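Opportunities › Calls for participants › Music and heritage

Singers and copyists wanted: the Cuscombe carol books

The Cuscombe Carol Archive is looking for 16 participants for a program of transcription, rehearsal and performance that marks 200 years since the first of the Cuscombe carol books was begun. Eight places are for singers and eight are for copyists. Applicants may apply for both roles but will be given only one.

Background

The Cuscombe books are a set of handwritten part books used by the gallery singers of the parish church. The first was started 200 years ago by a parish clerk who did not sign it. The books contain Christmas and Epiphany carols, a small number of funeral hymns, and several pages of household accounts. Most of the tunes are set for three voices with a bass line that was probably played on a cello or a bassoon. The text underlay is incomplete in many places, and some carols survive in two versions that do not agree in key or meter.

An edition was made from the first book some decades ago. It modernized the spelling, moved the tune from the tenor to the treble, and left out the repeats. The current project will produce a new edition from the original pages. The edition will be published online at no charge and sung complete at two concerts in the Christmas season.

The editorial software is supplied by Tomora, and page scans have been completed by Satik. The concert program will also include one new work, a setting of a Cuscombe text commissioned from the Lukáč Ensemble, for three voices and bassoon. Its duration is nine minutes. Participating singers will be expected to learn it.

Work of the copyists

Copyists will transcribe assigned pages into notation software, following the project style sheet. Each page is transcribed twice, by two copyists working separately, and the two files are then compared. Differences are settled by the music editor. Copyists do not correct the source. Apparent errors, missing rests and doubtful accidentals are entered as written and flagged with a comment. 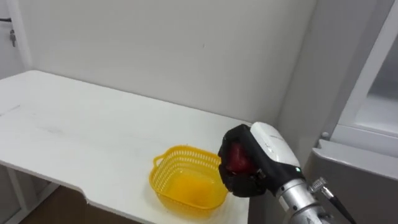 The average assignment is three pages a week. A page with three voices and full text takes an experienced copyist two to three hours; a page with heavy ink bleed can take a full day. Assignments are adjusted after the first month to reflect this. Copyists may work from home on all pages except those in the second book, where the binding hides the inner margin on the scans. These must be read at the archive by appointment.

Work of the singers

Singers will attend 16 rehearsals, beginning in July. The early rehearsals are used to test the draft edition. Singers will be asked to sing from unbarred parts, to report where the underlay does not fit, and to try alternative readings of the same verse. The later rehearsals prepare the concerts. Pitch is A = 440 throughout. Some carols will be transposed down a whole tone after the first read-through.

The voice distribution is three trebles, three tenors and two basses. The tenors carry the tune in most of the carols and need a secure upper range to G. Dialect coaching is provided. The project does not require a particular vocal style, but heavy vibrato is not suited to the three-part settings.

Requirements

All applicants must be 16 or over on the first day of the program.

Copyists need:
– fluent reading of treble, bass and C clefs
– working knowledge of at least one notation program
– some experience with handwritten sources, musical or otherwise

Singers need:
– good sight reading
– availability for at least 14 of the rehearsals, and for both concerts and the dress rehearsal
– experience of singing one or two to a part

Knowledge of English west gallery music is useful in both roles but is not required. Prior involvement with the earlier edition does not rule an applicant out.

Terms

Copyists are paid a fixed fee per accepted page. Singers receive a fee for each concert and travel costs for rehearsals, paid monthly on submission of a claim form. Rates are listed in the application pack. All participants are credited by name in the edition unless they ask to be left out. Copyright in the transcriptions passes to the archive on payment – the commissioned work is covered by a separate agreement and may not be recorded privately.

How to apply

Send a cover letter of no more than one page and a short résumé to the archive office, by mail or through the form in the application pack. State which role you are applying for, and list your order of preference if you are applying for both. Copyists should attach one sample of their own transcription work together with an image of the source. Singers should attach a recording of an unaccompanied verse in any language, with no editing or added reverb.

Applications close on Sun 12 April at midnight. Short-listed singers will be invited to a 15-minute audition, which includes one verse at sight from a facsimile. Short-listed copyists will be sent a test page and given five days to return it. Both groups will be told the outcome by email. Feedback is available to short-listed applicants only.

Questions about the scans, file formats or access to the second book should be marked "Copying". All other questions should be marked "Program".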